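Tretau Pictures is looking for background players and two small speaking parts

We are a small film company, and this spring we finally got the go-ahead for our second feature, a comedy called Homeck, set over one long weekend at a county fair where everything that can be rained on gets rained on. We shoot in and around Plornville, and we would dearly love to fill the fairground with people who live nearby, whether or not you have ever stood in front of a camera.

For the crowd we need 57 people of all ages and shapes, available for at least four shooting days. The speaking parts are a pie judge (60 or over, good at looking disappointed) and a ticket seller with a big, carrying voice. You don't need an agent or a headshot, and a plain snapshot from your phone will do just fine. 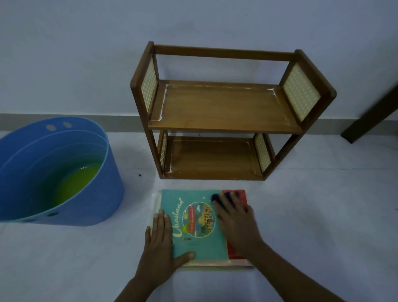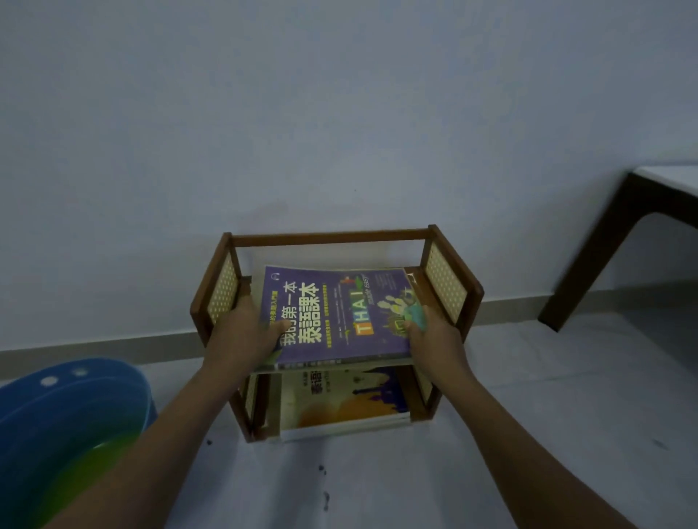
4 min read

If you came out for our first picture, Cozma, you already know how we do things: long days, plenty of waiting, very good soup, and a director who learns your name and then uses it all day. We had 841 people write to us that time and we read every single letter, so please forgive us if the answer takes a little while to reach you!

Crowd players are paid by the day, with lunch and a ride from the Plornville bus station. Children are very welcome, but a parent or guardian has to stay with them on set. Please bring your own rain boots if you have them.

To put your name down, write to Tretau Pictures, Box 2710, Plornville, and tell us your age, your height, the days you could be free and a little something about yourself. Letters should reach us by 1st June. Anyone who wrote to us back in April is already on the list and doesn't need to write again, though we do enjoy the mail.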